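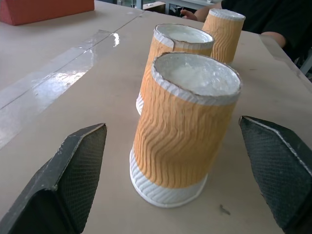

Ripple cups: frequently asked questions

Ordering, stacking, packing and using our ripple-wall paper cups. If your question isn't covered, ring the Puvar sales desk and ask for Jolanta Czarnecka.

What is a ripple cup?
A paper cup with a second, wavy layer of paper wrapped round it. The ridges hold a little air between the drink and your hand, so you don't need a separate sleeve.

Which lid fits?
The 230 ml cup takes the small Resar lid, flat or domed. Lids from other makers may sit on the rim but we can't promise they will stay there. Press down all the way round before handing a drink over.

The rim on some of my cups is dented. Can I still use them?
Not for hot drinks with a lid. A notch in the rolled edge will let liquid out, usually on the side people drink from. Keep dented cups for dry things such as pens, sugar sachets or stirrers. If you find more than 5 in one sleeve, tell us and we will send a new sleeve.
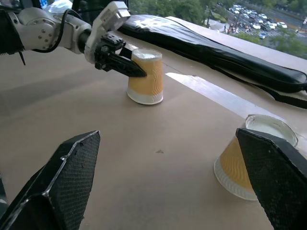
Should cups be stored upright or upside down?
Upside down once they are out of the sleeve, on a clean, dry surface. Dust stays out and the wide end gives a steadier base. Turn them up only when you are ready to fill them.

How high can I stack them?
In the sleeve, as they come. Loose on a counter, keep to short stacks – the ridges make these cups grip each other and a tall stack is awkward to pull apart.

Can I use them as gift cups?
Yes, plenty of people do. Fill the cup nearly to the top with crumpled tissue and put the gift in last. Pack it lightly. If you force the tissue down, the sides bulge and the cup won't stand straight.

Do they go in the microwave?
No. The outer layer is glued and the glue can soften.

Can I recycle them?
Ask your council. Some take paper cups with cartons, others don't take them at all. Empty and rinse them first.

How long does delivery take?
Some 4 working days on the mainland. Printed cups take longer, and Tâm Lò in our print room will give you a date when you approve the artwork.

Page last updated Tuesday, June 11, 2024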